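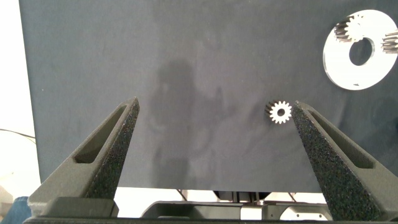
A small spur gear on dark gray cloth.

In Praise of the Spare Part

13 February 2024

I keep a coffee can of gears on the shelf over my desk, and I would like to make a case for you keeping one too. Mine come out of dead printers, a kitchen timer, two wind-up toys and a Gentile film projector that my neighbors had put out on the curb in April. The last time I tipped the can out there were 173 of them, and I was so pleased I tipped it out again the next evening just to look.

People love to praise the finished machine. They'll stand in front of a clock or a bicycle and tell you how beautiful it is, and they're right, but I think we skip too quickly past the pieces. Take a plain spur gear. Straight teeth around the rim, a hole in the middle, and that's the whole thing! You can understand it at six years old by pushing two of them together on a tabletop, and you can still be learning about it at 78, which was my grandfather's age when he was filing replacement teeth for a Lerkow sewing machine and grumbling about the angle of every one.

What I love is how much a gear tells you all by itself. Put a 12-tooth gear against one with 34 teeth and you already know that the small one has to go around almost three times to bring the big one around once. You don't need the housing or the motor or the manual (I have never had the manual). The arithmetic is cut right into the metal. I can't think of many household objects that carry their own instructions so openly.

And they are lovely to look at, especially on something dark. I lay mine on cloth when I sort them. A bright gear on dark fabric shows its teeth, and you can go around the rim with your eye looking for a chipped one, and it doesn't skate off across the desk the way it does on bare wood. A towel will do, though the loops catch on the smaller teeth and you will end up picking lint out with a pin.

I know the argument against all this. A can of loose parts is clutter, and most of mine will never turn anything again. My sister-in-law has made this point more than once, with the can in her hand, over the trash. My answer is that we throw out whole appliances over pieces smaller than a shirt button, and that someone who has handled a few of those pieces is much less likely to do it. I had a Dinon hand mixer that made a terrible racket for a year. When I finally opened it up, one nylon gear had lost two teeth. The rest of the mixer was fine, and a new gear cost less than lunch.

Schools could do more with this. The Rorno kits they hand out now are good fun, and I've happily lost an afternoon to one, but everything in the box is made to fit everything else. Real gears are pickier. The teeth have to be the same size or they grind and jump, and the distance between the shafts has to be right, and finding that out with your own fingers is half an hour well spent for any kid (or any adult, I still get it wrong).

So the next time something with a motor in it dies at your house, take the screws out before it goes to the curb. Unplug it first, and leave microwaves alone. Keep whatever has teeth. You'll want a can with a lid.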